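2022년 4월 9일. 작업 노트, 천 집기 파트

Tarville 학생 프로젝트, 손잡이형 그리퍼로 천 다루기 시연을 모으는 작업. 저번에 적어 둔 대로 딱딱한 물체는 빼고 천만 했다. 체크무늬 비닐 시트 위에 회색 천을 올려 두고 집는 과제다. 바탕이 번들거려서 일부러 골랐다. 무지 바탕에서만 되는 정책은 대회장에 가면 쓸모가 없다.

### 시작 전 점검

- 그리퍼 핀 조임 확인. 왼쪽 큰 핀이 조금 헐거워서 다시 조임.
- 파란 패드는 알코올로 닦고 말린 뒤 사용. 지난번에 보풀이 낀 채로 하다가 천이 자꾸 미끄러졌음.
- 저장 폴더 이름은 `grendero_cloth`로 통일. 예전 이름(`cloth_new`, `cloth_new2`)은 더 쓰지 말 것.
- Storum에 남은 용량 확인하고 시작. 저번처럼 중간에 꽉 차면 마지막 파일이 깨진다.

### 과제 정의

한 에피소드는 접근, 집기, 들기, 놓기까지. 집는 위치는 모서리 아니면 가운데 주름, 둘 중 하나로 정하고 시작 전에 시트에 적는다. 중간에 마음이 바뀌어서 다른 데를 집으면 그 에피소드는 버린다. 라벨과 동작이 안 맞는 데이터가 제일 골치 아프다.

### 모서리 집기

모서리는 천이 바닥에 딱 붙어 있으면 손가락 끝이 비닐까지 같이 물고 올라온다. 비스듬히 밀어 넣으면 좀 낫다. 각도를 세운 채 위에서 내려오면 거의 매번 바탕까지 집힌다. 손목을 눕히고, 끝이 천에 닿으면 잠깐 멈췄다가 닫는 순서로 통일했다.

멈추는 시간이 사람마다 다른 게 문제. 짧게 멈추는 사람 것과 길게 멈추는 사람 것을 섞어서 학습시키면 정책이 닫을 때를 못 정하고 머뭇거린다. 속으로 하나 세고 닫는 걸로 정했다.

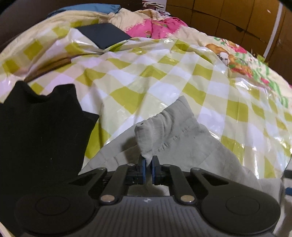

**모서리를 집을 때 손가락을 끝까지 닫아야 하나?**

천이 얇으면 끝까지 닫는다. 반쯤 닫은 상태로 들면 천 무게 때문에 조금씩 빠지고, 빠지는 순간 손이 반사적으로 더 조여서 궤적이 지저분해진다. 두꺼운 천은 패드가 눌리기 시작하는 지점에서 멈춰도 된다.

회색 천 모서리는 손가락 틈에 모인 부분이 좁아서 깊이를 조금만 잘못 잡아도 놓친다. 얕게 물면 들다가 빠지고, 너무 깊게 물면 놓을 때 천이 손가락에 걸려 따라온다. 걸려서 따라온 건 실패로 표시하되 지우지는 않기로 했다. 실패 구간만 따로 모아서 나중에 분류기 연습에 쓸 생각.

놓는 동작도 손봐야 한다. 다들 집는 데만 신경 쓰고 놓을 때는 그냥 확 벌린다. 천이 바닥에 닿은 다음에 벌리고, 벌린 뒤 위로 곧게 빠지기. 옆으로 빠지면 방금 놓은 천을 다시 쓸고 간다.

### 속도 문제

초반 에피소드를 돌려 보니 이동 속도가 너무 빠르다. 빨리 움직이면 영상이 번지고, 번진 구간에서는 위치 추정이 튄다. 추정이 튀면 그 뒤 궤적 전체가 밀려서 앞부분이 멀쩡해도 못 쓴다. 다음 규칙으로 바꿈.

1. 집기 직전과 직후에는 천천히.
2. 방향을 바꿀 때 손목만 홱 돌리지 말고 팔 전체로.
3. 한 에피소드 안에서 자세를 고쳐 앉지 않기.

3번은 우습게 들리지만 실제로 몇 개를 그렇게 날렸다. 의자 높이부터 맞추고 시작할 것.

### 가운데 주름 집기

모서리보다 쉬울 줄 알았는데 주름을 먼저 만들어야 하는 게 번거롭다. 손가락을 벌린 채 천을 살짝 누르고 모으면 가운데로 주름이 선다. 누르는 힘이 세면 밑의 비닐까지 접혀서 같이 올라온다. 주름이 서고 나면 그다음은 모서리와 같다.

주름 방향은 손가락 사이로 세로로 서게 맞춘다. 가로로 누운 주름을 억지로 집으면 한쪽 패드에만 걸려서 들자마자 돌아간다. 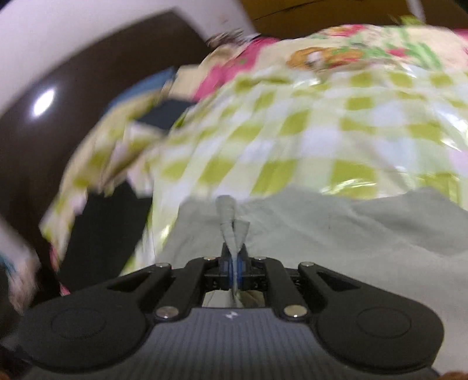

**에피소드 사이에 천을 매번 똑같이 펴 놓아야 하나?**

매번 다르게 놓는 편이 낫다. 같은 모양으로만 시작하면 정책이 천을 보지 않고 위치를 외워 버린다. 대강 던져 놓되, 집을 부분이 다른 천 밑에 완전히 깔려 있으면 그때만 꺼내 놓는다.

이건 Taipe 대회 예선 준비 때도 겪은 일이다. 시작 배치를 테이프로 표시해 두고 모았더니 연습에서는 잘되고, 배치를 조금 옮기자 허공을 집었다. 그때 데이터는 다 버리고 다시 모았다.

### 정리

- 저장된 총 프레임 1192 (짧은 시험 녹화 세트만, 본 세트는 아직 합산 안 함).
- 시험 세트에서 에피소드 10개를 골라 검수. 그중 3개는 위치 추정이 튀어서 제외, 4개는 그대로 사용, 나머지는 앞뒤를 잘라서 다시 확인해야 함.
- 검수 기준을 문서로 안 만들어 놓아서 사람마다 판단이 달랐다. 특히 "놓을 때 살짝 걸림"을 성공으로 볼지 실패로 볼지. 일단 천이 손가락에서 완전히 떨어지기 전에 손이 움직였으면 실패.

### 다음에 할 것

- 패드 하나 새것으로 갈고 비교. 닳은 쪽이 미끄러지는 건지 천 탓인지 아직 모름.
- 두꺼운 천 추가. 수건 정도 두께면 적당할 듯.
- 비닐까지 같이 집힌 에피소드는 파일명 뒤에 `_double` 붙이기. 지금은 메모에만 있어서 찾기 힘들다.
- 보정은 시작할 때 한 번, 쉬고 와서 한 번. 쉬는 시간 뒤에 안 하고 시작한 세트가 하나 있음. 쓰기 전에 꼭 확인.
- 학습은 모서리 세트부터 돌리고 주름 세트는 재검수 끝난 다음에.

배터리는 충전기에 꽂아 놓고 나옴.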